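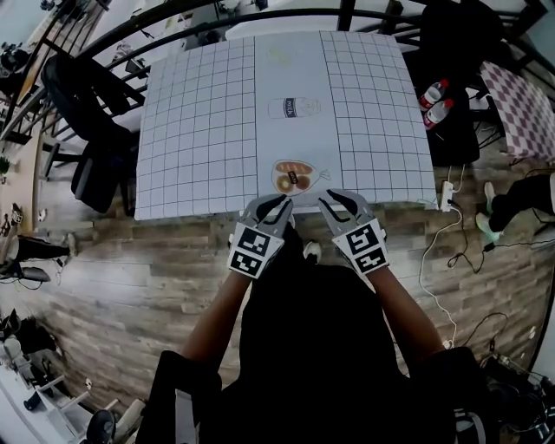
Abril
Por Gudrun Hollmann

Por fin me pongo con la galería del club, que la llevo prometiendo desde antes de las vacaciones y ya me daba vergüenza entrar en el chat. Hay pocas fotos y mucho texto, ya me conocéis. Si habéis venido solo a mirar, bajad tranquilamente. Si os interesa saber qué hacemos en el club Vedside cuando decimos «me quedo a grabar un rato», quedaos y os lo cuento con todo el desorden que tiene.

El proyecto de este curso se llama Darnis (el nombre salió de una votación que perdí, yo quería otra cosa y no pienso decir cuál). La idea es enseñar a un brazo a poner y quitar un desayuno de la mesa: acercar el plato, apartar la leche, dejar cada cosa en su sitio y no tirar nada por el camino. Para que aprenda, primero lo hacemos nosotros con las pinzas de mano, una en cada mano, despacito, y de esas grabaciones sacamos los ejemplos. Así que este trimestre ha sido sobre todo eso, sentarse delante de la mesa y mover desayunos de papel.

Digo de papel porque los alimentos son dibujos recortados. Hay una botella de leche tumbada y un plato con forma de pez con sus salchichas y su huevo frito, y no sabéis el hambre que da eso a media tarde. Al principio yo pedía objetos de verdad, con volumen, porque me parecía que coger algo plano de una mesa plana era de lo más antipático que le puedes pedir a una pinza. Y lo sigue siendo. Pero queríamos empezar por las posiciones y por el orden de las cosas, y para eso los recortes van muy bien, se guardan en una carpeta y si se estropea uno se imprime otro y listo.

La sábana de cuadros negros también tiene su historia. La primera versión la dibujamos a mano, con regla y rotulador, y quedó tan torcida que las casillas del fondo parecían rombos. La mandamos imprimir. La franja blanca de en medio es donde se colocan los objetos, y las cuadrículas de los lados nos sirven a nosotros para entendernos: «pon la leche dos cuadros más allá», «no, los otros dos». Hay discusiones enteras del grupo que solo tienen sentido con esa sábana delante.

Cada toma empieza igual. Te sientas pegada a la mesa, agarras las dos pinzas, compruebas que los cubos de marcadores estén bien sujetos en la base, apuntas los dedos hacia lo que vas a coger y esperas. Ese «esperas» me ha costado un mundo. Yo soy de arrancar en cuanto me siento, y mis primeras grabaciones empezaban todas con la mano ya en mitad del camino, o sea que no servían de nada. Ahora respiro, cuento para mis adentros y arranco. Me sale regular, pero me sale.

Lo segundo que cuesta es no taparse. Los cubos blancos y negros tienen que verse, y en cuanto te emocionas giras la muñeca, un cubo se esconde detrás del brazo y luego hay un trozo de la toma en el que la pinza ha desaparecido del mapa. Mi truco (que vale lo que vale) es pensar en que llevo dos tazas llenas y no puedo volcarlas. Con las tazas imaginarias voy más lenta y giro menos. En cambio a otros les funciona justo al revés, mirar solo las puntas de los dedos y olvidarse de la mano entera, así que probad y quedaos con lo que os vaya mejor.

Y luego están los codos. ¡Los codos! Mangas remangadas, por favor, que una manga ancha que barre la mesa se lleva la leche, el plato y la toma.

El número que nos pusimos para llegar a Sanddale con cierta tranquilidad es de 700 tomas buenas. Buenas quiere decir enteras, con los cubos a la vista y sin nadie diciendo «uy». Cuando lo escribimos en la pizarra me pareció una barbaridad y me lo sigue pareciendo, pero somos 17 en el club este curso y, si nos repartimos, se puede. Lo malo es que no nos repartimos. Siempre grabamos los mismos, y el resto prefiere programar, cosa que entiendo, porque programar se hace con una silla cómoda y una bebida al lado.

Por eso hemos montado turnos. Cada turno dura lo que duran cinco tandas seguidas y después se cambia de persona aunque estés en racha. Esto me fastidió muchísimo el primer día — estaba en racha, claro — y ahora reconozco que las últimas tandas de una persona cansada se notan un montón. Los movimientos se hacen más cortos, la pinza cae en vez de bajar, y si le enseñas eso a un brazo, pues te sale un brazo cansado. Lo vimos con un lote mío, que además yo defendía a muerte. Lo borramos entero.

Otra cosa que hemos aprendido a golpes: anotar. Quién graba, qué objetos hay, en qué lado, con qué tarea. Lo hacíamos de memoria y al cabo de una semana teníamos una carpeta que se llamaba «desayuno nuevo», otra «desayuno nuevo bueno» y otra «desayuno este sí». Ahora hay una hoja compartida, fea como ella sola, y quien graba la rellena antes de levantarse. Si no está en la hoja, la toma no existe. Suena duro, ya lo sé, pero me he pasado tardes buscando un plato en forma de pez entre carpetas y no quiero repetirlo.

De la sala os diría que es mucho más luminosa de lo que esperaba cuando nos la dejaron. Tiene una fila de ventanas con árboles detrás y da gusto estar, aunque la luz nos cambia según la hora y eso las cámaras lo notan más que nosotros. Hay quien quiere bajar persianas y grabar siempre igual, y hay quien dice que mejor con luz de todo tipo para que el modelo se acostumbre. Yo soy del segundo bando, en parte por convicción y en parte porque me gusta ver lo verde desde la silla.

Queda la otra mitad del equipo, la que mira desde la propia pinza. Esta de aquí abajo me gusta porque se ve el dedo largo y gris metiéndose en su hueco y, al fondo, la mesa de los cuadros con una mochila negra encima. Como todo sale curvado, las ventanas parecen las de un barco.

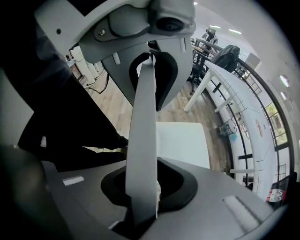
Areeba Orakzai: yo sigo pensando que deberíamos grabar también los fallos, Gudrun. Si solo le enseñamos tomas perfectas, el día que se le resbale el plato en Sanddale no va a tener ni idea de cómo seguir. Propongo guardar unas cuantas en las que se escapa el objeto, se vuelve a por él y se termina la tarea, y apuntarlas aparte en la hoja. Y sí, me ofrezco a hacerlas, que se me da de maravilla tirar cosas.

Pues te tomo la palabra, Areeba, porque llevo dándole vueltas desde que lo soltaste en el chat. Mi única pega es el recuento. Una toma en la que el plato se escapa y se recupera, ¿entra en las 700 o no entra? Yo diría que sí, siempre que acabe con el plato en su sitio. Las que terminan a medias, fuera. Y que el fallo sea de verdad, por favor, que cuando intentamos fallar a propósito se nos nota una barbaridad: hacemos como los futbolistas, primero caemos y luego nos empujan.

Lo que no tengo nada claro es cómo hacer la recuperación con dos pinzas. Con una sola vuelves a bajar y ya está. Con dos, la mano que no ha fallado se queda ahí sin saber qué hacer, y he visto de todo en nuestras grabaciones: hay quien la deja quieta, hay quien la retira y hay quien se lanza con las dos a la vez y se estorba. Tendríamos que ponernos de acuerdo antes de grabar nada de esto. Mi voto va para dejarla quieta.

Más asuntos, ya que estamos y que esto lo lee más gente de la que viene a las reuniones:

El guion de la tarea de la leche está cambiado. Antes se apartaba la botella y luego se acercaba el plato, y ahora es al revés. Mirad la versión que está colgada y no la que tenéis en el móvil, que ya ha habido una tanda entera con el orden antiguo (fue mía, también, me ahorro los detalles).

La prueba con Afridi va a ser por la tarde. Afridi es el club con el que compartimos eliminatoria, son muy majos y graban muchísimo más rápido que nosotros, cosa que me tiene un poco picada. La idea es intercambiar sillas: ellos prueban nuestra mesa y nosotros la suya, cada uno con su tarea, y comparamos hojas. Me interesa sobre todo ver cómo colocan los objetos entre toma y toma, porque ahí es donde perdemos la tarde. Nosotros grabamos, soltamos las pinzas, recolocamos, volvemos a coger las pinzas, buscamos la postura... Si alguien tiene una manera mejor, que la diga ya.

También necesitamos recortes nuevos. El desayuno está muy visto y quiero meter pan, fruta y alguna cosa de forma rara que obligue a pensar por dónde se agarra. Si dibujáis bien, mandadme lo que tengáis. Si dibujáis mal, mandádmelo igual, que un plátano feo sigue siendo un plátano y al brazo le da lo mismo.

Y para quien no haya grabado nunca: venid a una tanda, aunque sea de miranda. Se aprende más de estar al lado de alguien que lo hace bien que de mis explicaciones larguísimas. La hoja de turnos tiene huecos al final de la tarde, poned vuestro nombre a lápiz y lo vamos moviendo.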